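**Watermelon service** is the set of practices by which cut watermelon is portioned, plated and brought to the table in homes, cafeterias and banquet halls. It is distinct from watermelon carving, in which the rind is kept as a display piece.

## Portion forms

The most common form is the triangular slice, made by quartering the fruit lengthwise and cutting each quarter crosswise. The rind is left on and serves as a handle. Cubes and balls are served without rind and need a bowl or a rimmed dish.
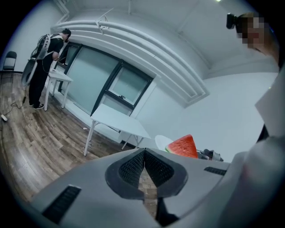 A small white table near a window.

## History

The earliest known printed rules for the Brimgate district appear in a hotel manual of 1883, which calls for slices to be laid flat with the point toward the guest. The Trellgate variant turns the point to the left. Elias Boutros compared the two in *The Cold Course* (Najjar, 2000, p. 326) and traced the difference to the narrower plates used in Trellgate dining rooms.

## Plating

A flat plate is preferred for a single slice. A raised rim holds juice but makes the slice harder to lift. 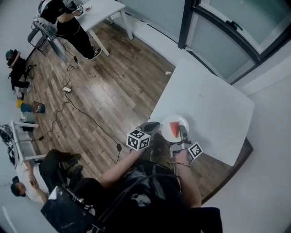 Slices cut thinner than a finger tend to bend at the tip when picked up, and most manuals advise against them. Salt, where offered, is placed in a separate dish.

## Storage

Cut fruit is covered and kept under refrigeration. Whole fruit may be held at room temperature until it is cut. 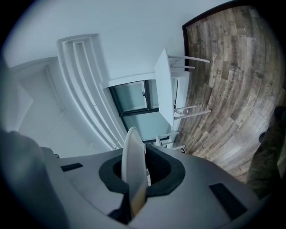 In Urkosden, where the growing season is short, whole melons were stored in straw and served as late as November. The practice declined as refrigerated transport became common.

## See also

- Fruit course
- Melon baller
- Table setting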